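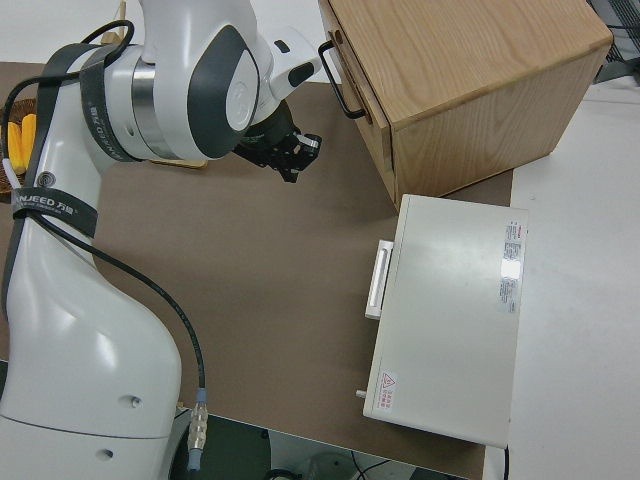

*White arm, black gripper, brown work surface.*

# Traltedside reading room - January walk-through

Checked by: Brock Turcotte
When: Tuesday, before opening, finished 9:15
Key: OK / FIX / ASK

## Shelves and stacks

- [x] Tall shelves fixed to wall - OK. Pulled on every one. Romance bay used to rock, new bracket is holding.
- [x] Top shelves, nothing heavy up there - FIX, done on the spot. Somebody put the full hardcover set of the Primeck saga on the very top. Those are bricks. Moved to knee height. Also volume three is shelved before volume two, fixed that too becuase it was bugging me.
- [ ] Shelf pins, kids' corner - FIX. Two missing, picture book shelf is sagging at the left end. Took the books off for now, they are in the crate under the window. Need pins, the short kind.
- [x] Spinner rack (paperbacks) - OK, turns fine. Squeaks.
- [ ] Book cart - FIX. Front wheel sticks. Don't load the top tray and push it over the door strip.
- [x] Step stool - OK. Rubber feet all there.

## Floors and exits

- [x] Front door, opens all the way - OK
- [ ] Back door clear - FIX. Donation boxes again!! Moved enough to get through but they need a real home. Sign says KEEP CLEAR and the boxes were leaning on the sign.
- [x] Exit light - OK
- [ ] Rug by the armchairs - FIX. Corner curls. Taped it, tape won't last. I'd get rid of the rug.
- [x] Lamp cords - OK, all run behind the chairs now
- [x] Extinguisher - OK, needle in green, tag signed

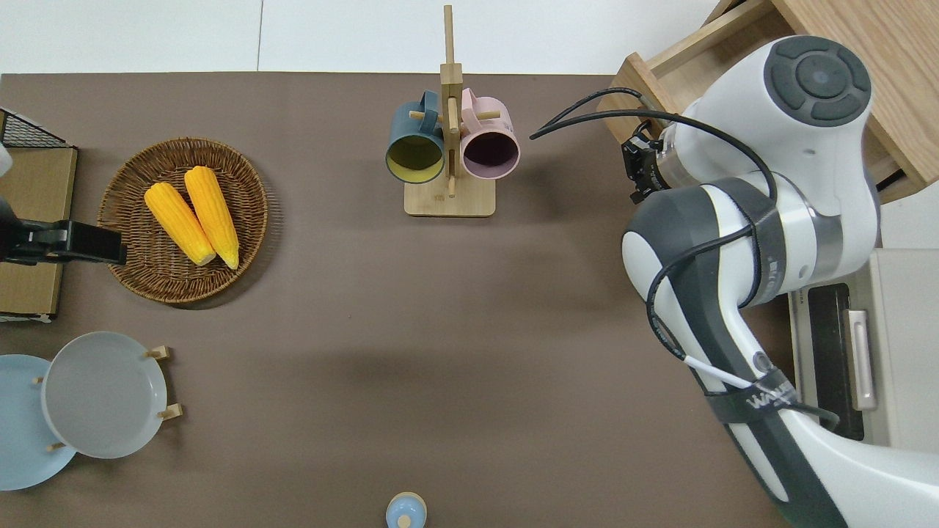

- [ ] Aisle width at the discussion circle - ASK. We put out 27 chairs for the Plerkeo author night and you could not get a stroller or a wheelchair past the back row. Room sign says up to 40 people. Maybe standing. Can we agree on a smaller number for seated events and write it on the sign up sheet?

## Books themselves

Not strictly safety but same clipboard.

- [x] Damp check, outside wall - OK. Put my hand behind the bottom row, felt dry. Mysteries smell like mysteries.
- [ ] Mold - FIX. One box from the Yuen donation has gray spots on the page edges. Bagged it, marked it, put it out in the shed. Please do NOT bring it back in to "just have a look." The other boxes from them look good, lots of newer fantasy, a few I want to read myself.
- [x] Loose spines / pages falling out - pulled a handful for the repair pile. The cozy bakery series is in rough shape, been read to death.
- [ ] Staples and pins in donated paperbacks - FIX. Found a rusty paper clip in a board book. Flip through everything before it goes to the kids' corner. Everything.
- [x] Review cards, pushpins - OK, the board is all magnets now. Side note, somebody left a one star card on the new Primeck that gives away the ending on the front. Flipped it over. Spoilers go on the back, people.

## Light and heat

- [x] Overhead lights - OK, one flickers for a sec then settles
- [ ] Reading lamp, green armchair - FIX. Shade touching the bulb. Unplugged it and left a note.
- [x] Space heater - OK, still in the closet where it belongs
- [x] Thermostat - OK

## To do, in order

1. Boxes away from back door - today
2. Lamp shade
3. Shelf pins + cart wheel, same trip to the hardware store
4. Rug decision
5. Chair number - need an answer before the next author night

Didn't get to the basement, light was out on the stairs and I had no flashlight. Bulb first, then I'll go down and add a page. Smoke alarms tested upstairs only, all beeped, the one near the resturant side is very loud.

B. Turcotte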